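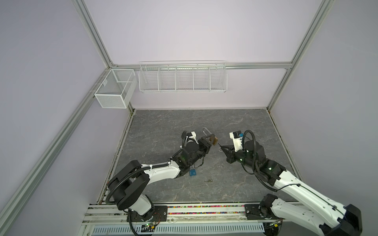
*Station 3, side view: back wall shelf basket, small mesh basket with tag, padlocks and key.*

**Mavbridge Facilities Board > Lockers and Keys > Padlock sorting at Station 3**

**a_alexiou** (Key Control)
September 2024

Colleagues are asked to review the proposed layout for the padlock audit. The long wire basket on the back wall has five compartments, and I propose one for each floor of the Susta building. The two-section mesh basket at the left would hold keys awaiting a match. Our register lists 261 padlocks, of which 48 have no key recorded against them. Comments are welcome before the baskets are filled.

Angeliki Alexiou

---

**d.chareonsuk**

Thank you for posting this. I do not support sorting by floor. Locks have been moved between floors since April, and the register was not updated. Sorting by body color would be quicker. The brass-colored and blue padlocks can be told apart at a glance.

---

**zarna_stores**

Color will not help with the brass-colored ones. Most of our stock is that color, and one compartment would overflow while the others stood nearly empty. I would also request that a loose key not be left lying on the gray surface. Small silver keys are difficult to see against that pattern.

---

**a_alexiou** (Key Control)

The point about the key is accepted. Keys will go into the mesh basket when they are not being tried. On color, I agree with Stores.

---

**d.chareonsuk**

Then I would suggest shackle size. A tall shackle does not fit the Ahmadpour lockers in any case, and those locks must be separated at some stage.

---

**zarna_stores**

Shackle size is acceptable to Stores. Please confirm what will be written on the tag of the mesh basket. Form 3929 requires "Unmatched" and the date of the last check.

---

**a_alexiou** (Key Control)

"Unmatched" it is. I still prefer floors, but will try shackle size on the first 40 locks and post the results in this thread.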